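Luik Demonstration Recorder
Sold and supported by Lodetti
Made by Clodeo
Page last revised May 2020

Price: $3,820, shipping and tax extra
Availability: built to order

Overview

Luik records what a person does at a surgical teleoperation console so the recording can be used to train a policy. It saves hand controller motion, instrument joint positions, jaw angle, foot pedal presses and up to four video streams, all on one clock. You need a console and instruments already. Luik doesn't drive anything and won't make a robot sew.

We put that last part first because the brochure from Clodeo reads as if it might. The brochure says "teach once, repeat forever." We have sold this unit long enough to ask that the phrase be left off our copy. One demonstration teaches very little. The customer who has pushed it hardest, the training lab at Trollness, needed 600 recordings of a single stitch before its model could place the needle with any consistency, and it still dropped the thread during knot tying.

What you get

Recorder unit with power supply
Four video inputs, two of them synchronized for a stereo endoscope
Cable set for controller and pedal signals
Review software for one workstation
Printed setup guide (the PDF is newer, use that)

What you don't get

A camera. A console. Instruments, needles, thread or practice pads. Any trained model. Clodeo has a model download on its own site, and you are welcome to try it, but we don't support it.

What a demonstration looks like

Suturing is the task most buyers have in mind, and it is a hard one to show by remote control. There is a needle to pick up and turn, a long thread that goes wherever it likes, and two instruments that have to pass things to each other without the operator feeling any pull. The thread is where we would look first when judging whether a recording is any use. A person works around a stray loop without thinking about it. A policy trained on tidy recordings may have no idea what to do with one. 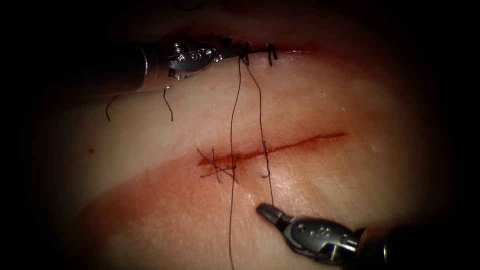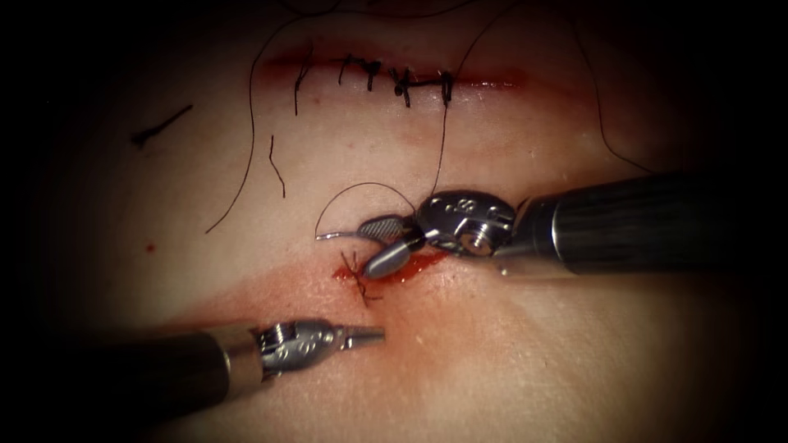
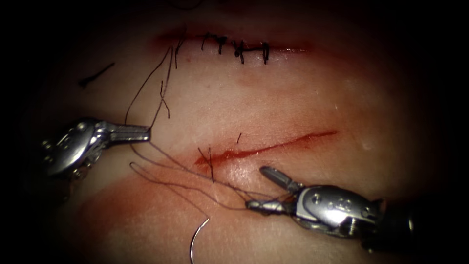
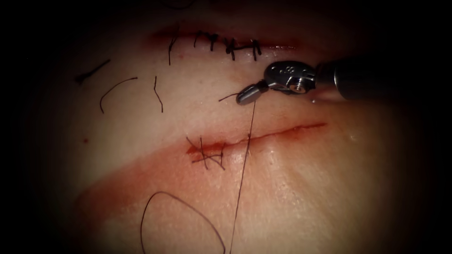
Interrupted stitches, with the upper incision ahead of the lower one.

Cutting up the recordings

The review software lets you mark where one step ends and the next begins: grasp needle, drive, pull through, tie, trim. Clodeo calls its automatic marker "intelligent." It looks for jaw opening and closing, and that is all we have been able to find in it. On clean work it does fine. If the operator regrasps the needle three times, you get three extra steps and have to merge them yourself. Trollness corrected 146 markers by hand in its first week and then switched the feature off.

Failed attempts can be tagged and kept. Please keep them. The default setting hides them from export, which makes the data set look better than it is. Turn off "Export successes only" in the settings menu before your first session.

Do the numbers hold up?

Clodeo quotes a set of 2,354 demonstrations gathered on Luik units. We asked how many operators were behind that figure and were told "several." We also asked how many were whole stitches as opposed to single steps, and got no answer. Treat the figure as proof that the hardware can run for a long time. It says nothing about what a model will learn from your operators.

The timing claim we did check. Video and joint data stayed together through a full working day on our bench, including after a cable was pulled and put back. This is the part of the product we would pay for.

Known problems

No haptic data is recorded, even if your console supplies it.
Changing an instrument in the middle of a recording leaves a gap in the joint data. Stop, swap, start again.
The review software is slow to open long files.
The pedal connector is easy to put in backwards.

Who should buy it

Groups with a working console, someone who can sew with it, and the patience to repeat the same stitch many times. If you are still deciding whether to learn from demonstrations at all, borrow our loan unit first. Loans run two weeks and the fee comes off the price if you order.

Use on practice material only. Luik is not cleared for use with patients.

Related items

Luik spare cable set
Luik rack bracket
Additional review software seat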